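Projects > Applied Economics > Student Reports > Small Business Orders Survey

2019-06-14
By Jui-lin Chu

What a Town's Order Books Can Tell Us: A Survey of Small Workshops in Warnitz

When our instructor, Viktória Tóth, first asked us to pick a piece of the economy we could walk to, I thought at once of the workshops along the canal in Warnitz, where my aunt kept the books for years and where I spent a good many afternoons doing homework on top of a filing cabinet. I wanted to find out whether the people who run those shops can feel a slowdown coming before it shows up in any published number, and if so, where they feel it first. It seemed like a small question when I wrote it down. It grew on me as the term went on, and I'm very grateful to everyone who put up with my follow-up calls.

I ended up with nine businesses that agreed to take part. They make quite different things: furniture fittings, printed cartons, small castings, work clothing, and so on. The largest is Cekatmont, which assembles metal parts for other firms and was kind enough to let me sit in the office for two mornings. The smallest is a bindery called Relier, run by a married couple who do nearly everything themselves and who fed me far too much plum cake. I asked each owner or manager the same set of questions on the phone and then again in person, and I asked to see the order book for the past year if they were willing to share it. Most were, though a couple preferred to read the figures aloud to me while I wrote.

The questions were plain ones. Are you getting more new orders than three months ago, fewer, or the same? How long does a customer take to say yes to a quote? Are you holding more stock than you would like? Have you changed your prices, or your hours? I scored the answers the way the big business surveys do, with "the same" counting as half of a "more," so that anything under 50 means the group as a whole is shrinking. With a group this small, one shop changing its mind moves the score a lot, and I've tried to keep that in mind all the way through. 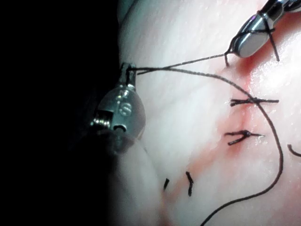 The clearest thing in the answers was the waiting. Owners who told me business was steady would then mention, almost in passing, that customers who used to confirm a quote within the week were now taking most of a month. At Cekatmont the order book held 284 separate orders for the year, and the total hadn't dropped much from the year before, but the orders themselves had become smaller. One regular customer had gone from ordering 1470 brackets at a time to ordering 800, and then calling again a few weeks later for a few more. The manager didn't count this as a decline when I asked the first question. She counted it as a nuisance, because every small run means setting up the machines again, and the set-up costs the same whatever the size of the batch.

I went back and forth over how to score that. In the end I left her answer as "the same" for new orders, as she gave it, and wrote the batch sizes up separately. Ms. Tóth thought this was the right choice and I've come around to agreeing with her, although it does mean my headline score looks a little healthier than the notes behind it.

Prices were the part where people had the most to say. Nearly everyone had seen the cost of materials level off since the winter, and they were relieved about it. Very few had passed any of that on to their customers. The couple at Relier explained that they had swallowed the increases for so long that they felt they were only now getting back to where they ought to be, and I heard much the same thing from the carton printer, Parry, who also pointed out that his paper supplier still asks for payment sooner than his own customers pay him. That gap between paying and being paid came up again and again - I hadn't put it in my questions at all, and I wish I had.

On jobs, I found less movement than I expected. Owners were slow to let anyone go, mainly because it had been so hard to find trained people in the first place. They cut overtime, or they let a retirement go by without hiring. A person looking only at employment in Warnitz would see very little going on, and I think that fits with what our textbook says about hiring lagging behind orders.

If I were doing the survey over, I would start earlier and ask the same shops every month, so that I could follow the score as it changes and lean less on people's memories. I would also add a question on batch size and another on late payment. Two of the owners have already said they would be happy to keep answering into next year, and Ms. Tóth is looking for a student to take over the phone list when I finish in June. My notes and the blank question sheet are in the department office, in the green folder, for whoever would like them.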